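Site visits | Reports

By Vesela Petkov
March

We use cookies to remember your settings and to see which pages are read. Accept all | Manage choices

An afternoon at the Plandar building, Bomeneck

The open day at Plandar started at two. I had been asked along by Vikas Maurya, who teaches building services at the college in Trurnia and takes a group every year. This time there were 138 names on the list for the whole day, split into tours, and ours was the last but one.

From Bomeneck station it is a walk of about 2 kilometres, nearly all of it on the level. There is a bus, but it had gone. The signs give out after the canal bridge and we asked the way at a bakery. Anyone going next year should keep left at the bridge and carry on past the allotments.

Plandar has its offices, training rooms and test rooms all under one roof. Before the move it rented floors in three different parts of town, and the guide said a good deal of the working week went on driving between them. The architects were Matić, a practice I knew only from a school they did near the coast.

You come to it on foot across a wide paved plaza, and the paving takes you straight to the way in. The front is a long curve, pale off-white, with tall narrow windows in regular rows. From the station side I had expected something much plainer. 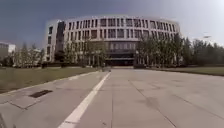 The Plandar building from the plaza, with the entrance at the far end of the paving.

Signing in took a while. Each visitor gets a paper badge and a card with a tour number on it, and coats go on rails in the side corridor. Vikas had brought the college's own list and it did not match the one at the desk, so two of his students were added by hand.

The tour itself was just over an hour. We began with the training rooms, where new fitters spend their first weeks. The benches are fixed along the inner wall and the floor is kept clear for the teaching rigs. One of the students asked whether desks and cupboards had to be made specially for a curved building. The guide said the rooms are close enough to square for ordinary furniture, apart from one meeting room at the end, where the table was built to fit and cannot be taken out in one piece.

After that came the test rooms, which we saw through the door only. They were running a noise test on a ventilation unit and the red light was on. Then the plant room, which was what Vikas's group had come for. It is in the basement, warm and very tidy, with the pipework labelled in large print. We could have done with longer there. The questions about the heat pumps went on until the next group was waiting on the stairs.

Tea was in the canteen, which seats 100. Cheese rolls, apple cake, and a tray of something with poppy seeds that went quickly. I spoke to a woman from the drawing office who likes the new place but misses having shops nearby. The closest is the bakery at the bridge.

The tours are free but have to be booked, and places usually go by the end of January. There is a lift to all floors, although the plant room has a few steps down from the lift lobby. Bags larger than a rucksack are not allowed past the desk.

We caught the ten to five back to Trurnia.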